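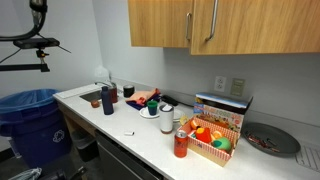
Stundineのミニキッチン「Norðdahl」は、料理が好きな人のためにつくられた製品ではありません。お湯を沸かし、カップをすすぎ、気が向けば麺をゆでる。そのくらいの台所です。天板は白。掃除したばかりの日は広く見えますが、広い天板には物が集まってきます。紺色の水筒、ソーサーにのった緑の小さなカップ、たたんだままの布巾、ふたの青い絵入りの箱。シンクは小さめのステンレス製で、曲線を描く水栓のおかげで背の高い水差しにもどうにか水が入ります。大鍋を洗いたい方は、別のシリーズをご検討ください。

吊戸棚
扉は明るい木の色で、縦長の金属ハンドルが付きます。幅の違う扉を並べる構成が標準です。「同じ幅に揃えられないのか」というお問い合わせをよくいただきますが、揃えられません。設計担当のEfthymia Theodorakopoulosに何度か頼んでみたところ、狭いほうにはコップ、広いほうには皿、という返事が毎回同じ文面で届きました。棚板は2枚付属し、高さを変えられます。

天板
コーヒーの輪じみは、早めなら水拭きで落ちます。翌週に気づいた場合は中性洗剤をお使いください。研磨剤入りのクレンザーは艶が消えるのでおやめください。消えた艶についてのご相談は、2,000件いただいても答えは変わりません。

コンセントとスイッチ
壁側の設備は製品に含まれません。吊戸棚の下、天板より上の壁に用意しておくと、ケトルのコードが天板を横断せずに済みます。位置の目安は施工説明書にあります。読まずに取り付けた方からの写真も、サポート宛てにたくさん届いています。

納期と配送
ご注文から約20日でお届けします。玄関先までの配送です。そこから台所までの距離はお客様の領分となります。設置をご希望の場合は、注文画面で「Plosham施工」を選んでください。旧宅の台所の撤去は別料金です。

お客様の声
「職場の給湯室に入れました。来客用のカップを出しっぱなしにしても、まあ見られます。片付けなさいという貼り紙は効きませんでした」(Zoi Gkikas様)
「引っ越し先の離れに設置。水栓の向きが変えやすい。シンクはやはり小さい」(Panagiotis Pappas様)

小さいです。寸法図を先にご覧ください。

別売品
水切りマット(白、平型)
追加の棚板
交換用ハンドル(短・長)
ハンドルの取付ねじは付属しますが、ドライバーは付属しません。

製品情報更新日:2020年3月10日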